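Thursday, March 7, 2024

Rain until noon. Took the early bus and had the lab to myself until Stela came in with the printouts.

Most of the day went to the gripper rules. We have had a draft since November and it has been added to by everyone who had a bad afternoon, so it had 17 rules in it, two of which said the opposite of each other. Rule 4 said to open the fingers fully before any approach. Rule 11 said to open only as wide as the part needs plus a margin, to keep from hitting the neighbors in a full bin. Both were written by Lucian, four weeks apart. He agreed they could not both stand. We kept the second one for bins and the first one for open surfaces, and put them next to each other on the page so people read them together.

Stela wants the word "should" out of the document. She says either it is a rule or it goes in the notes at the back. I argued for keeping it in a couple of places, mainly on speed limits in simulation, where nothing gets hurt if you go over. She said habits carry over from the simulator to the cell, and that the Brendholm arm got its bent finger from a script somebody had only ever run in sim at full speed. I gave in on that one. The same limits now apply in both.

Lunch was soup from the place on the corner. Too salty again. Called Mom, the boiler is fixed.

After lunch Kourosh and I went through the episode naming. He had 700 simulated runs from the Skalotora set and could not tell from the file names which ones used the old gripper model. Neither could I. From now on the model version goes in the name and in the log header, and a run without both does not get counted in a report. He is going to sort the old ones by hand, starting tomorrow. I offered to take half and he said he would sooner do it all himself and know it was done one way.

Then the start pose. Charalambos has been asking for a fixed one for every run, and I have been against it because it makes the policy lazy. We settled on a start check in place of a fixed pose: fingers open, nothing between them, wrist camera view saved before the first motion command. If the saved view is missing, the run is void. It adds one step to the script and no real time. 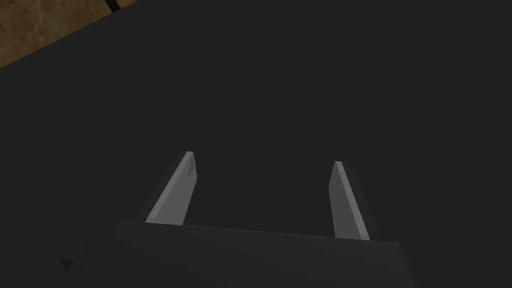
Charalambos also asked who signs off when the check fails and somebody wants to run anyway. I said nobody does, you reset and start over. He wrote that down as rule 5 and read it back to me, and I had no complaint about the wording.

We did not get to lighting or to surface colors. Ashok has opinions on both and was out at Vasiliu all day, so it made sense to leave them. My own view is that gray parts on a gray surface should be a required test case, and I will say so when he is back. He will probably want it optional.

The draft now has 7 rules on one page and notes on a second. Stela printed it and taped it up by the door. I noticed on the way out that she had crossed out the one "should" I had left in.

Home at seven. Laundry, eggs and toast. I need to send the Pidutstead people their copy before they start on Monday, and ask them which gripper model they have loaded.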